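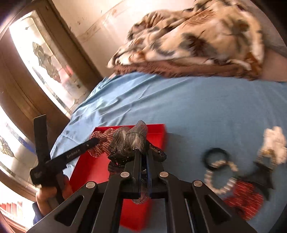 Sorting small accessories into one open box: how to stop snags?

Asked by Kaj Mogensen, Sun 22 March

I keep scarves, hair ties, scrunchies and a few beaded bracelets in a single open box. Each time I sort it out on the bed, something sheer has caught on something with stones or beads. Two scarves already have pulled threads. The box has no dividers and I would like to keep using it. Is there a packing order that works, or do I need separate containers?

2 answers

Gostine
6 votes

Separate by surface, then by size. Anything with prongs, set stones or clasps goes in a closed pouch. A plain cotton drawstring bag is enough. Fasten bracelets before bagging them — an open clasp does most of the damage.

Roll scarves loosely and stand them on end along one wall of the box. Mesh and other sheer fabric should be folded inside a smooth scarf first. Hair ties can be threaded onto a carabiner or a shower curtain ring. Scrunchies fill whatever space is left and keep the rolls upright.

For the pulled threads: do not cut them. Stretch the fabric gently on the diagonal, then work the loop to the back with a blunt needle.

Comment from Kaj Mogensen: Shower curtain ring works. Still looking for pouches small enough.

Troton
2 votes

I just use an ice cube tray for the jewelry. Scarves go on a hanger. Didn't have any luck with boxes.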